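Preparing a House for the Appraisal Visit: Workshop and Kitchen Tips

Posted Thursday, September 8, 2022

An appraisal visit is short. The appraiser measures, photographs each room, notes condition and leaves. The report is built from recorded facts and comparable sales, and small repairs rarely move the figure by themselves. They do affect the condition rating, and a list of minor defects can end up as a list of required repairs if the buyer's loan has strict property standards. The tips below cover the jobs that fit in a weekend or two and need only hand tools.

Start with the paperwork

Put together one folder before touching anything. It should hold:

Permits and final inspections for any addition, deck or finished basement
Receipts for the roof, furnace, water heater and windows, with installation dates
The survey or plot plan, if there is one
A one-page list of improvements, newest first, with cost and year

Leave out paint, cleaning and routine service. An appraiser treats these as maintenance. If the improvement list runs past one page, shorten the descriptions and keep the type at a readable size.

Check the recorded floor area

Compare the figure on the tax record with your own measurement. Measure the outside walls of each floor with a 100-foot tape, to the nearest inch, and work out the area in rectangles. Garages, porches and unfinished space are kept separate. A basement is also kept separate from the above-grade figure, even when it is finished to the same standard as the rest of the house.

On a two-story house in Garcombe the record was short by 159 square feet. A rear bump-out had been permitted and inspected but never carried over to the assessor's card. Correcting the card took one form and a copy of the permit. It can also change the tax bill, so read the local rules before filing.

Doors and windows

Every exterior door should latch without being lifted or pushed. If the bolt strikes low on the plate, tighten the top hinge first. Replace one of the short screws on the jamb side with a 3-inch screw driven into the stud, and stop when the gap along the top of the door is even. Only file the strike plate if this fails.

Bedroom windows should open, stay open and close. Painted-shut sashes can be freed with a utility knife run along the joint, then a stiff putty knife tapped in every few inches. Do not pry from one corner. In a house built before 1978, assume the paint contains lead until a test says otherwise, and do not dry-sand it.

Kitchen surfaces

Clear small appliances off the counters and store them. The appraiser's photographs go into the report and are read by an underwriter who will never see the house, so visible counter length is useful.

Stone counters should be washed with dish soap and warm water only. Vinegar and lemon cleaners etch marble. Light etching on a honed surface can be evened out with a marble polishing powder and a damp cloth, worked in small circles and rinsed twice. Deep rings need a stone refinisher.

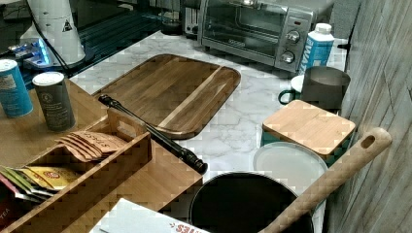
Recaulk the joint between the backsplash and the counter if the old bead has split or darkened. Cut both edges of the old bead, pull it out in one strip where possible and wipe the joint with denatured alcohol. Keep flames and pilot lights off while doing this, and ventilate the room. Use a 100 percent silicone in a matching color. Tool it once with a wet finger and leave it for 24 hours.

Cabinet doors that hang unevenly usually need nothing more than a screwdriver. On a cup hinge, the screw nearest the door moves it left or right, and the screw at the back moves it in or out. Height is set at the mounting plate. Adjust in quarter turns and check against the neighboring door.

Water stains on ceilings

A stain will be recorded whether or not the leak is still active. Fix the source first, then check the drywall with a moisture meter. The pin-type meter sold by Kuhlmann is adequate for this, though its drywall scale is coarse. Once two readings a week apart match those from a sound part of the ceiling, seal the stain with a shellac-based primer and paint the whole ceiling. Patching the center leaves a visible edge.

Keep the roofer's or plumber's invoice in the folder. A freshly painted ceiling with no record of the repair can raise more questions than the stain did.

Handrails, alarms and other required items

These are the items most often called out as conditions on a loan:

Loose or missing handrails on stairs
Missing smoke or carbon monoxide alarms
Peeling exterior paint, including on sheds and fences
Exposed wiring or open junction boxes
A water heater with no discharge pipe on the relief valve

A blank cover for a junction box costs less than a dollar. A return visit by the appraiser is normally charged as a separate fee, and it can delay the closing.

For a loose handrail, find the studs and move the brackets to them. Drywall anchors are not acceptable. Brodgate brackets have a slotted base that allows a little sideways correction - useful on old lath walls, where the stud is seldom where the finder puts it.

Outside

Clear 9 inches of space between soil or mulch and the bottom of wood siding where the grade allows it. Extend downspouts away from the foundation. Scrape and spot-prime bare wood on trim, then apply two finish coats. Exterior acrylic should not go on below 50 degrees unless the can states a lower limit, and the temperature has to hold overnight. For a sale planned for January, do this work in early fall.

Access on the day

Unlock the attic hatch, crawl space, electrical panel and any outbuilding. Move boxes at least three feet back from the furnace and panel. Turn on all utilities, including gas to a fireplace that is rarely used. Replace dead bulbs. Skullus work lights or any clamp lamp will do for an unlit crawl space - hang one just inside the opening and run the cord where it will not be stepped on.

Hand over the folder at the door, answer questions as they come and stay out of the rooms being measured. Pets should be out of the house or crated.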